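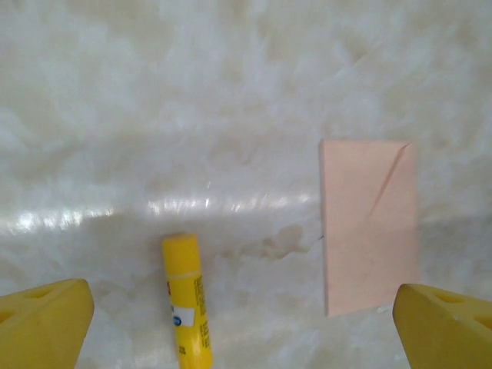

Glue stick and pink envelope on one of the tabletops at Jarard.

Jarard is the stationery finishing shop on the lower floor of the old Trallmont building, and it holds an open day twice a year. I went to the May one, on 20 May 2026. The next is in August. Entry is free but you have to book a slot, and each slot lasts long enough to see the whole floor and make something at the end.

Parking is on the street. I left the car on the hill side and walked down, which took a few minutes. The door is at the back, past the loading bay. Visitors get a paper badge and a sheet with a floor plan on it. The plan is out of date. It still shows the cutting room where the break room is now, so follow the tape on the floor.

The tour starts in the paper store. Sheets are kept flat on steel racks, sorted by weight first and then by color. The guide told us the store carries 106 stock papers and that the pale shades sell best by a wide margin, mainly for weddings and thank-you cards. The room is kept at an even humidity. Paper that arrives in winter sits for two days before anyone cuts it, or the edges curl.

Next is the cutting and folding area. There was one die cutter running, an older Nieminen, and it was loud enough that the guide waited until we were in the corridor to explain it. A die cuts the flat shape of an envelope, with the flaps sticking out on all four sides. The flat pieces are called blanks. They go to the folding machine, which creases the side flaps in, runs a line of glue, and brings the bottom flap up. The top flap is left open. Short runs and odd sizes are still folded by hand on a wooden form. One of the staff did a few for us and let people try. The trick is to crease all four sides before any glue goes on. My first one came out crooked.

A good part of the tour was about glue, more than I expected. The machine uses a water-based glue that comes in drums. For samples and repairs, they use ordinary glue sticks like the ones in any school bag. A stick puts down a thin layer that doesn't wrinkle light paper, and there's a short time to slide the flap into place before it grabs. White liquid glue is stronger but it soaks through the thinner sheets and leaves a ripple. They had a board on the wall with the same paper glued three ways, and the difference was easy to see from across the room.

The last stop is the sample room, where visitors sit down and work. It has marble-patterned tabletops in white and pale gray. They look nice, but with the lights on there is a strong glare across them, and I moved my chair over so I could see what I was doing. We could make a card, line an envelope, or both. I lined an envelope. You trace the envelope with its flap open onto a patterned sheet, trim the tracing a little smaller all around, slide it in, and glue only the part under the flap. If you glue the whole liner, the envelope won't fold flat. Mine took two tries, mostly because I trimmed too little off the sides.

There is a small shop by the exit. It sells seconds by the bundle, mostly plain envelopes with a slightly uneven flap, and card stock in mixed packs. I bought one bundle and a pack of liners. Cards are accepted. The Claltell coffee stand outside was closed when I left.

A few notes for anyone planning to go. Wear closed shoes, or they won't let you past the paper store. Bags go in the lockers by the door. The corridor between the cutting area and the sample room has a short ramp, and the rest is level. Children can come, but the cutting area is a stand-behind-the-line stop and the younger ones in our group got bored there. Ask for the first slot if you want to see the folding machine running. It was switched off for cleaning partway through our visit, and the group behind us only saw the hand folding.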